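Food and Society, Unit 3: Bread Before the Sliced Loaf
Handout for the October sessions
Notes by Despina Mocanu

Welcome back! This is my favorite unit of the whole course, so forgive me if the notes run long. Last time we followed grain from the field to the mill. Now we get to the oven, and to the people who stood around it waiting for their turn.

Our main case is Curnetgate, a market town with one shared oven and, in the parish count we're using, 933 people. Most houses had a hearth but no oven of their own. Families mixed and shaped their dough at home, cut a mark into the top so they would know their loaf again, and carried it down the hill on a board. The baker took a fee, sometimes in coin and sometimes in dough (the dough fee caused endless quarrels, and I love reading them).
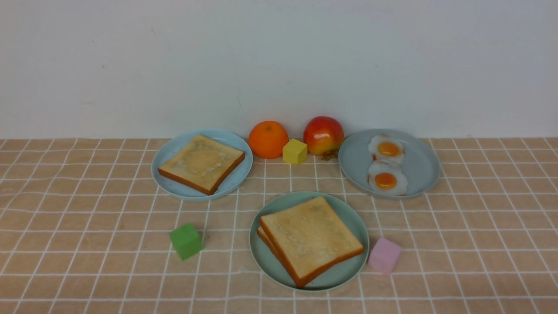
Those quarrels matter to us because they show what people thought was fair. A pinch of dough from a big loaf costs the household very little. The same pinch from a small loaf hurts. By the time the oven at Munness wrote down its rules, the fee went by weight, and complaints in the court book drop off sharply. Look at page 202 of the reader and compare the two lists of fines. Bring your notes on them, even messy ones!

Next, the loaf itself. Forget the soft square slice for a moment. A household loaf was round, dense and made to last the week. Rye and barley went in when wheat was dear, and in a bad year so did dried peas or beans. On baking day it was eaten fresh, then sliced thinner as it hardened, then toasted at the fire, and the last heel went into soup. There's a whole calendar of meals inside one loaf — you can nearly tell how far along the week was by what was in the bowl.

Toasting deserves more credit than it gets. Heat softens the starch in a stale crumb again for a short while and browns the surface, so old bread gets both flavor and crunch. Mold is another matter, and cooks of the time knew to be wary of it, though they often just cut the bad part away. We wouldn't do that today with soft bread, where the threads can run well past what the eye picks up.

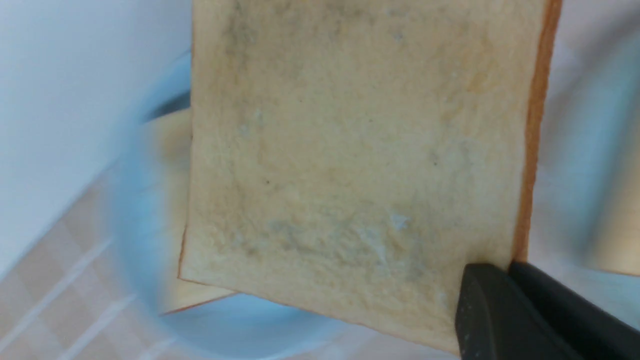

Wanting Li wrote in the margin of the draft that thrift is being made to sound too cozy, and that the Munness court book is full of people who ate bad bread for want of any other. I've left the note in because it's a very good one. Keep it beside you when you read the Yan household accounts, which come from a family with 300 acres and a full pantry. Their "saved crusts" went to the hens!

So how do we read a source like that fairly? Start with who kept the book, and who bought the flour. Then go looking for the people who aren't in it. The Pumar letters help a lot here, as the writer worked in the kitchen and had opinions on everything from yeast to the price of salt.

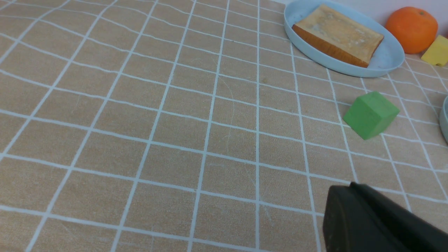
Why did towns keep a shared oven going once private ones got cheaper? Fuel, mostly. Firing a big oven once for many loaves used far less wood than firing a small one in every house, and wood was a heavy cost in towns that had cleared their forests.

There was company in it too — news, gossip, a warm wall to lean on. Meifang Du's article in the reader is wonderful on this, and short.

For next session:
Read the Pumar letters, the first 3 only.
Pick one fine from the Munness list and write a paragraph on what it was meant to prevent.
If you bake at home, try cutting your own mark into a loaf and see how well it survives the oven. Mine vanished completely the first time. A deeper cut helps, and so does a stiffer dough.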